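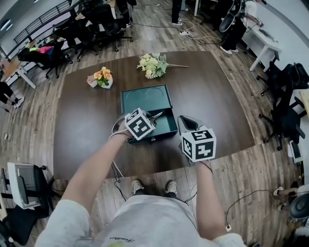

Pose jumps on a hand-held gripper with a marker cube

Posted in Motion and Tracking by Glória Nogueira

I am building a pair of hand-held grippers in a shared workshop, for recording hand movements that will later be replayed on a small arm. Each one has a printed handle, a jaw and a white cube with black fiducial markers on its faces. The jaw and the cube are fixed to the same bracket, so in principle the pose of the cube gives me the pose of the fingertips.

The test task is simple: close the lid of an open box, open it again, then move an artificial flower into the tray. The left gripper has thin metal fingers. The right has a curved jaw. Both are on cables for now, as I have not got round to batteries.

The problem is on the left side only. When I turn my wrist past a certain angle the reported position is steady but the orientation flips, sometimes for a single reading and sometimes for 5 in a row, then goes back. The tips then appear to be well under the table. The right gripper does this far less often. Same print settings, same marker size, same software (Skiltley, default solver). I have recalibrated the camera 4 times and the lens figures hardly change.

Is this a calibration fault, or do I need bigger markers?

Nic Giolla
Accepted by the poster

Neither, from what you describe. A single flat square seen nearly face on has two orientations that fit its corners almost equally well. Noise in the corners decides which one the solver picks, and you get a flip. Position is barely affected, which matches your readings.

The cure is to stop solving each face separately. Treat the cube as one rigid body, give the solver the corner positions of every face in the cube's own coordinates, and solve once with all the corners it can find. With two or more faces in view the ambiguity mostly goes away. In Skiltley this is the "body" mode. The default is per marker, and it then takes the largest one.

Things to check, in this order:

Measure the cube with calipers after printing and enter the real edge length. Printed cubes are seldom square, and paper markers glued on by hand are worse.

Confirm that the marker numbers are in the right places in the body file. Two swapped faces give an error that looks much like yours.

Leave a clear white margin round each marker. If the black border runs up to the edge of the cube, corner detection suffers on a dark background, and a dark table will do it.

When only one face is visible, compute both candidate poses and keep the one closer to the previous reading. If the gap since the last good reading is longer than 7 frames, discard and wait.

As for why the left is worse, I would look at how you hold it. If your wrist habitually brings one face square to the camera, that is the bad case. Rotating the cube on its bracket so that an edge faces the camera in the normal grip may be enough by itself. Measure the offset to the tips again afterwards.

Deolinda Moreira

Check the cable as well. I had a stiff one on mine and it pulled the handle round whenever I reached forward. Tape it along your forearm with some slack at the wrist. Also more light, always more light.

Tasisero

I gave up on cubes and bought a tracker. Works fine.

Glória Nogueira

Body mode has removed nearly all of it. One face was entered upside down in the left file, which I would not have found otherwise. In a run of 104 lid closures I now get 4 flips, all with one face showing. I shall turn the cube on its bracket next and add the check against the previous pose.

Deolinda - cable taped, no change in the flips, but it is more comfortable.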